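Sulemana Library and Learning Centre
Vacancies

Community Librarian (Adult Reading and Local Studies)
Part time, permanent
Responsible to: Library Services Manager
Location: Sulemana Library, with regular duties at the Ondum branch

The Stedine Library Trust wishes to appoint a Community Librarian to lead its work with adult readers and to take charge of the local studies collection at Sulemana Library. The post has become available following a reorganisation of branch duties in March and is open to both internal and external applicants.

About the Trust

The Stedine Library Trust was formed in 1989 to keep a public lending library in the town after the former reading room closed. It now runs two sites under an agreement with the local authority. Sulemana Library is the larger and holds the main lending stock, the children's library, the public computers and the local studies room. Ondum is a small branch in a shared building, open on weekday afternoons and on one evening.

The Trust is a registered charity. Its income comes from the authority's annual grant, room hire, donations and a modest programme of paid events. Borrowing, reservations within the two branches and use of the computers remain free of charge to all, and there are no fines on overdue books for any age group.
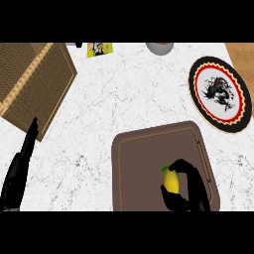
The successful candidate will join a team of library assistants who work across both sites. The team is supported by a Saturday assistant and by the home delivery service, which takes books to readers who cannot easily leave their homes. The Community Librarian will not have direct charge of home delivery but will be expected to advise on the choice of stock for it, large print and audio titles in particular.

Main duties

To plan and run the adult reading programme, including the four reading groups that meet at Sulemana Library and the new group proposed for Ondum.

To select, buy and withdraw adult fiction and non-fiction within the agreed budget, and to report on the use of stock each quarter.

To manage the local studies collection of about 600 bound volumes, together with maps, trade directories, parish magazines and photographs, and to answer enquiries about it in person, by letter and by email.

To complete the listing of the Padix deposit, a collection of 269 boxes of business papers received from the former Padix printing works. The first part of the deposit has been listed to file level. The remainder has been numbered but not opened to readers.

To work with local schools, the adult education service and the two residents' associations in Ondum on visits, talks and small displays.

To take a regular share of counter duties at both branches, including one evening and alternate Saturdays.

To act as duty officer when required, which includes opening and locking the building, cashing up and carrying out the evening check of the public rooms.

To follow the Trust's policies on safeguarding, data protection, health and safety, and equal treatment at all times.

The person we are looking for

Applicants must hold a recognised qualification in librarianship, information work or archives, or be able to show equal knowledge gained through employment. They must have worked with the public in a library, museum, archive or similar setting, and must have some experience of choosing stock or looking after a collection.

A good general knowledge of current writing for adults is essential, as is the ability to explain library services clearly to people who may not have used them for many years. The postholder will deal daily with readers of every age and background, some of whom come to the library in difficult circumstances, and must be able to do so with patience and courtesy.

Experience of listing archives, or of handling fragile paper and photographs, would be an advantage. So would a second community language. The Trust will pay for training in archive listing where an otherwise suitable candidate does not have it.

The work involves some lifting and the use of a step stool in the local studies store. Reasonable adjustments will be made wherever they are needed, and applicants are invited to discuss these with us at any stage. 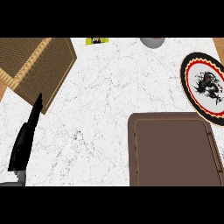
Reading time: 5 minutes

Terms and conditions

The post is offered for 22.5 hours a week, worked over four days in a rota published one month ahead. Salary is on the Trust's librarian scale, and the current scale is included in the application pack. Starting salary will depend on experience. Evening and Saturday hours are paid at the normal rate, with time off in lieu for any hours worked beyond the rota.

Annual leave is 25 days plus public holidays, reduced in proportion for part-time staff. Staff may join the Trust's pension scheme from their first day. Travel between Sulemana and Ondum during the working day is paid at the Trust's standard mileage rate, or the cost of the bus fare is refunded. There is no staff parking at Ondum.

The appointment is subject to two satisfactory references, proof of the right to work in the United Kingdom, a criminal record check at the level required for the post, and a probationary period of six months.

How to apply

Application packs may be collected from the enquiry desk at either branch or requested by email or post from the Trust office at Sulemana Library. The pack contains the full job description, the application form, the salary scale and an equal opportunities monitoring form. The monitoring form is removed before shortlisting and is not seen by the interview panel.

Applicants should use the supporting statement to show how they meet each of the essential requirements. The statement should be no longer than two sides of A4. We regret that a CV cannot be accepted in place of the form. Forms in large print are available on request, and applicants who would find it easier to apply in another way should contact the office.

Completed forms must reach the office by 12 noon on the closing date given in the pack. Forms received after that time will not be considered. Shortlisted candidates will be told by email or telephone and will be asked to give a ten-minute talk on introducing an unfamiliar author to an established reading group. They will also be given a short practical exercise in describing a small number of papers from the local studies store.

Interviews will be held at Sulemana Library. Candidates will have the opportunity to see both branches before the interview and to meet members of the team. Reasonable travel costs within the United Kingdom will be refunded on production of receipts.

Enquiries

Those who would like an informal conversation about the post before applying should contact Ketsara Kaewsai, Library Services Manager, through the Trust office. Telephone enquiries are best made between 10am and 1pm.

Applicants who have not heard from the Trust within four weeks of the closing date should assume that they have not been shortlisted on this occasion.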